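The arm that forgot where it was

I've been hanging round workshops for this magazine long enough to know the sound of something going wrong, and it's hardly ever a bang. At Garkow it was a sort of creak. A small, embarrassed creak, like somebody sitting down on a garden chair that isn't up to it, and then Ama Quansah saying "no, no, no, no" and slapping the red button with the flat of her hand.

Garkow takes old office computers to bits. Plenty of firms do that, of course, mostly with a shredder and a magnet, but this lot want the parts out whole, so they can be tested and sold on. The project is called Tresa and it's Ama's baby. The idea is that a robot arm does the dull bits (the processor, the memory, the cables, on and on all day) and a person does the thinking. When I first went to see them in June they were terribly proud, because Tresa had just got through 2,000 computers without hurting anybody or setting fire to anything. I wrote that down. I should have touched wood.

The creak happened on my second visit, a little after ten in the morning. I was holding a mug of tea and being told about torque, and I'll admit my mind had wandered to lunch. The arm was going down for a memory stick, something it had done happily all morning, and it simply didn't stop when it got there. It carried on down. The board bent (you could see it bow, horrible!) and then came the creak, and Ama, and the button. After that it was very quiet and my tea was mostly on my shoe.

"Twenty millimetres," said Nii Eshun, once he'd got his ruler out. Nii looks after the safety side and he's the calmest man I've ever met. The arm had believed the board was 20 millimetres lower than it was. It hadn't gone mad, it hadn't broken a gear, it had just been wrong about where the world was and pushed on with great confidence, and I've had bosses like that.

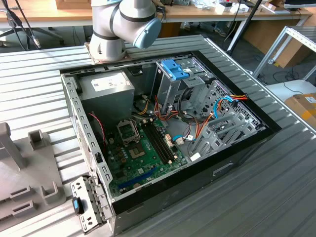

Now, you'd think an arm would notice it was leaning on something. So did I, and so did Ama, and that's where the story gets a bit uncomfortable for everyone. It can notice. There's a limit you set, a number for how hard it's allowed to push before it gives up and stops, and for small delicate jobs Tresa's was meant to be 40 newtons. When Nii opened the settings that morning it said 101.

How does 40 turn into 101? They spent two days on that. The first theory was a slip of the finger, but it's quite hard to type one when you mean the other. The second theory was the software update, and everyone liked that one because it was somebody else's fault. Then Ama went back through the log and found her own initials. Weeks before, they'd had a batch of machines from a supplier called Annan with connectors so stiff that the arm kept stopping and sulking. She'd put the limit up to get through them, meaning to put it back down at teatime. Then the phone rang, or the van came, or whatever it was, and she never did.

She told me this herself, standing by the kettle, and she didn't ask me to leave it out. I'd have liked to be that brave about my own mistakes!

The height error turned out to be a separate thing altogether. The computers get swapped by hand, and the arm works out how high each one sits by touching it gently in one spot before it starts. That morning the touch had been skipped, because someone had restarted the program halfway through a job and it picked up the numbers from the machine before, a slimmer model. So you had an old height and a new limit, and either one alone would have been a nuisance and nothing more. With the wrong height and the right limit, the arm would have bumped, stopped and beeped.

What bothered Nii was the hand. His own, I mean. People do reach in to free a cable now and then, they're supposed to pause the arm first, and he'd been reaching in all that month thinking the thing would give up at 40. He went and sat outside for a bit after he'd worked that out. When he came back he took the limit away from everybody, Ama included, and now it needs two people and a password to change, and it drops back to 40 by itself whenever the arm is switched off. The touch can't be skipped any more either. A restart sends the arm right back to the beginning, which drives them all up the wall when they're in a hurry.

The bent board went on a shelf by the door with FOVOTBY written across it in marker pen. I asked what it meant and was told it's the name of the café where they'd all gone afterwards, Nii having decided that no one was fit to work until they'd eaten a fried egg. I had two. Ama paid.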